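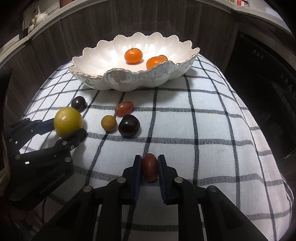 Session 4: Sorting and storing small fruit

Reading time: 4 minutes

Handout for the Guvside evening group. Bring this back in April, we carry on from the same sheet. Anyone who missed session 3 (washing and drying), ask for the spare copy.

What we're doing

Mixed fruit, small stuff mostly, into a bowl that will keep for a few days. Sorting first, then the bowl. Most people do it the other way round and have to tip it all out again.

Start with everything out on the cloth. Spread it, don't heap it. You want each piece on its own so you can roll it over and see the underside. A checked cloth is handy - one kind to a square if you've got a lot.

Sort by skin, then by size

Smooth and glossy: plums, dark ones especially. Soft spots hide on a dark plum, the shine fools you. Use a fingertip near the stalk end, light press. Big and small plums don't ripen together so keep them apart, even off the same tree.

Rough or speckled: longans and the like. Brown all over is normal. Look for cracks, and any damp patch round the stalk. Shell stays on til eating.

Thin skin: grapes, the long red sort included. Bruise easily. Lift them upright by the sides, never pinch the ends. Off the stem they go first, so eat first.

Yellow and round: check what you've got before you decide where it goes. A yellow plum and a small citrus can look the same from across the table. Smell it. Scratch the skin very lightly if still not sure. Citrus will keep much longer.

Small, oval and red: could be a jujube, could be a grape. Fresh jujube is crisp like an apple and has one stone, long and pointed. Warn children.

Three piles

1. Today. Soft, split, loose from the stem.
2. This week. Firm with a bit of give.
3. Later. Hard plums, citrus.

Pile 1 doesn't go in the bowl at all. Saucer, by the kettle, gone by bedtime. Pile 3 at the bottom of the bowl, pile 2 on top. Wide bowl better than a deep one. Nothing wet goes in - see session 3.

Vávra method (from the Poduvgate course, some of you have done it): same piles but pile 3 goes in a paper bag with the top folded over, checked daily. Works well for hard plums. Less good for grapes, they don't ripen any more once picked so no point bagging them.

Weights, for the practice sheet

Tray A 192 g, tray B 186 g, both before sorting. Tray B had 67 g go to pile 1. Work out what is left for the bowl and write it in the margin. Same again for your own tray at home, kitchen scales are fine.

If you're making the compote in session 5 you need 2000 g of plums between the whole group, stones in. Sign the list by the door so we don't all bring grapes.

Common mistakes

- washing the lot and then storing it
- sorting by colour only. Dark plum and dark grape keep very differently
- one bad one left in "to see"
- bowl on a sunny sill
- pressing every single plum every single day. They bruise form that too

For next time

Keep one bowl going at home, note what went off first and on which day. Half a page is plenty. Bring a small knife and a tub with a lid.

Contact: Nutatano Kitchen Classes, Guvside | © Nutatano | Back to top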